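Fleece blanket

A fleece blanket is a bed or sofa covering made from knitted polyester with a brushed, fuzzy surface. 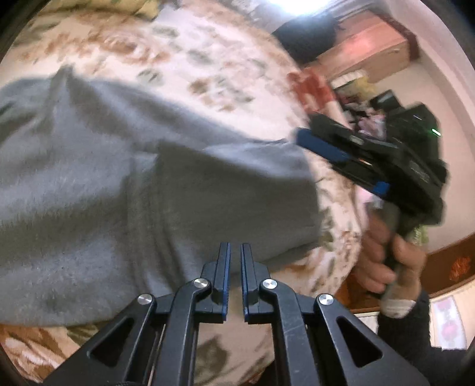
Fleece blankets became common in British homes towards the end of the last century, when they began to push the wool blanket into the loft. They are light, cheap and hard to ruin, and most households own more of them than they remember buying. Folding is the chief difficulty. The cloth has no crisp edge to line up and it springs back, so a piece of any size tends to end up as a thick fold with creases in it, like the grey fleece lying over a leaf-and-flower bedspread here. Plain grey is a popular choice, as it goes with every bedspread and improves none of them.

Care

Washing is usually done at a low heat, without softener, which flattens the pile. Tumble drying is discouraged on most labels and widely practised. Ironing melts the surface – a fact generally learned once.

Folding methods

The Long fold, in thirds and then in half, suits shelves. The Furdale roll takes up less room in a drawer but comes undone when the drawer is opened. Weights run from 90 to around 500 grams per square metre, and blankets at the heavy end resist both methods.

See also: Bedspread; Throw; Airing cupboard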